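How to Clean a Carved Mirror Frame Without Losing Your Mind
Posted by Minttu Pesonen, 23 Aug 2025

A plain mirror takes two minutes. A mirror with roses on it takes an afternoon, and the roses don't thank you. White frames are the worst, as every fold of every petal keeps its own small archive of gray.

You need a soft makeup brush, a barely damp cotton cloth, cotton swabs and a dry towel. Skip the spray bottle. Liquid runs behind the glass and leaves black spots that no amount of regret will remove.

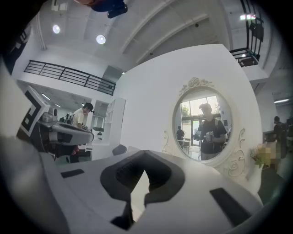
Oval mirror on the curved white wall: roses and scrolls at the top, more down the lower right side.

Start at the top, so the dust falls on parts you haven't done yet. Brush the petals from the center outward, then follow each scroll in the direction it curls. Swabs go into the deep bits. If paint comes off on the swab, stop and pretend you were finished.

Do the glass last. Put the cleaner on the cloth and wipe in an S shape, keeping a finger's width away from the carving, then dry that last strip with the towel. Check it from the side, where the streaks live.

Repeat in February, or whenever the roses start to look like cauliflower.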